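Supplier Ownership Register: Set-up Guide
Section 4. Recording an ownership certificate 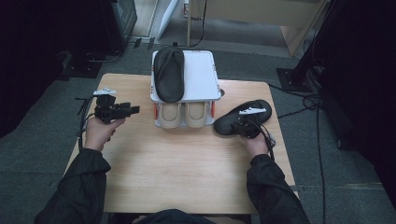

Which suppliers need an entry in the register?
Every supplier paid from a Portela purchasing account needs one, including sole traders and suppliers used only once. Suppliers paid by petty cash are left out.

This section applies to the Ustville and Prillby offices. The Trirnthorpe office keeps its own register until the two are merged and should follow Section 7.

Before you start

You need editor rights, the supplier number, and the signed ownership certificate as a single PDF. A certificate sent as several files must be combined first. The register does not accept files with a password.

4.1 Creating the entry

1. Open Register > Suppliers and enter the supplier number. Leading zeros are required.
2. Select New certificate. The form opens with the supplier name already filled in.
3. Compare the supplier name with the name on the certificate. If they differ by more than punctuation, stop and go to 4.3.
4. Enter the issue date and the expiry date as printed on the certificate.
5. In Ownership shares, add one line for each owner group named on the certificate. Enter whole percentages. The lines must total 100.
6. In Staff, enter the headcount given on the certificate. Do not use the figure from the supplier's website.
7. Attach the PDF and select Save as draft.

Note: The form times out without saving if it is left idle. Save a draft before looking up missing details.

Note: Where an owner is itself a company, record the company on the share line and list its own owners in the Remarks field. Remarks is limited to 400 characters. Longer lists go in a second attachment.

4.2 Approval

1. Open the draft and select Send for approval.
2. Choose an approver from the list. The person who created the draft does not appear in it.
3. The approver checks the dates and shares against the PDF and selects Accept or Return.
4. Accepted entries appear in the purchasing screen after the overnight update.

Caution: An accepted entry cannot be edited. To correct one, withdraw it and create a new entry. The withdrawn entry stays visible to auditors.

4.3 Name does not match

1. Save the draft with the status Query.
2. Ask the supplier for proof of the name change, or for a reissued certificate.
3. Attach the reply and return to step 4 of 4.1.

Caution: Do not change the supplier name in the purchasing system to make the two match. Open orders are linked to the name and will be held.

4.4 Messages

Error 2, "Shares incomplete": the share lines do not total 100. Check for decimals that were dropped on entry.
"File too large": the PDF has more than 1000 pages or was scanned in color. Rescan in black and white.
"Certificate expired": the expiry date has passed. The entry can be saved as a draft but cannot be sent for approval.

Section revised 24th September. Requests for editor rights go to Rogério Sales, Portela purchasing office.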